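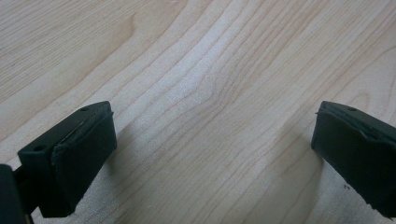 I've been meaning to write about the bus for months, and every time I sit down to do it something changes and I have to start again. So I'm going to get this one out before the timetable moves under my feet.

If you're new here, the bus is the 52, from Burkdale down through Piline and on to the hospital. It used to run until just after eleven at night. In January the last one went back to ten past seven, and the Sunday service disappeared altogether. I found out the way most people did, by standing at the stop in the rain with my shopping, reading a laminated notice that had been taped up at knee height.

I should say I like the 52. I've been riding it for nine years and I've read more books on it than I have at home. The upstairs front seat on the left is the best one (the right-hand side gets a face full of branches all the way down Mill Lane), and on a clear morning you can see right across to the reservoir. So I'm not a neutral party, and you can take what follows with a pinch of salt if you drive.

I asked Danard, who run the route, why the evening buses had gone. They wrote back quite quickly, to be fair to them. The letter said that the last four journeys of the day were carrying too few passengers to cover their costs, and that the number 8 was "a reasonable alternative for most customers". I've tried the number 8. It goes to the retail park, waits there for twelve minutes with the engine running, and then comes back by the bypass, so you end up on the wrong side of the dual carriageway with no crossing. I walked home from there once in January and I shan't be doing it again!

What bothers me more is how they got their numbers. The survey was done over a fortnight when the road at Piline was shut for the gas main, and half the evening buses were being sent round the long way and missing out four stops. Of course they looked empty. I'd have looked empty too.

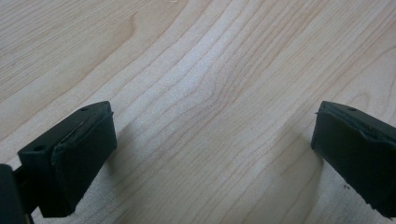 One reader in Piline wrote to say that the evening bus was the only reason she could take the late shift at the hospital, and that a taxi home now swallows the first hour and a half of her wages. She also pointed out that visiting time on the wards finishes at eight, fifty minutes after the last bus has gone, and she wondered whether anybody at Danard had ever visited anyone. I've had several letters along those lines, though hers was the most polite.

Then there's the college. The evening classes at the McKinnon building finish at half past nine, and I know of at least two (upholstery and beginners' Spanish) that have lost people since the change. I was in the Spanish one. I can now order a coffee and say where the station is, and that looks like being my lot.

The petition has done better than I expected. It had 2,654 names on it when I last looked, with 432 of those on paper from the library and the chip shop, and the rest online. I'd been hoping for a thousand. The meeting at the village hall was packed as well – there were 120 chairs and people were standing along the radiators. Danard sent two people, who took notes and promised to look at a later journey on weekdays. They wouldn't be drawn on Sundays.

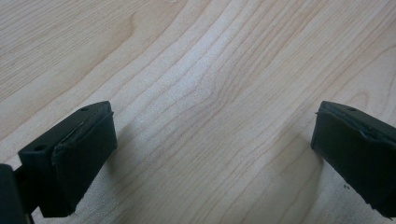 Page last changed: March 5, 2019

A few practical things, then, as I keep being asked. You can still sign at the library until the end of the month, and you don't need to live on the route, you just need to have used it. If you'd rather write a letter, say which journey you used, how often, and what you do now that it's gone. Those are much harder to wave away than a general grumble (I've sent plenty of general grumbles and I know where they end up).

The old paper timetable with the yellow cover is out of date, so please don't go by it. The one on the shelter by the post office is right, but the one across the road isn't, and I've reported it twice. Day tickets bought on the 52 are good on the number 8 as well, whatever the driver tells you.

I'm also after old timetables, if you've got any in a drawer. I'd like to show how the last bus has crept earlier over the years, and my own collection has a big gap in the middle. Drop them in at the library desk with your name on and I'll copy them and give them back.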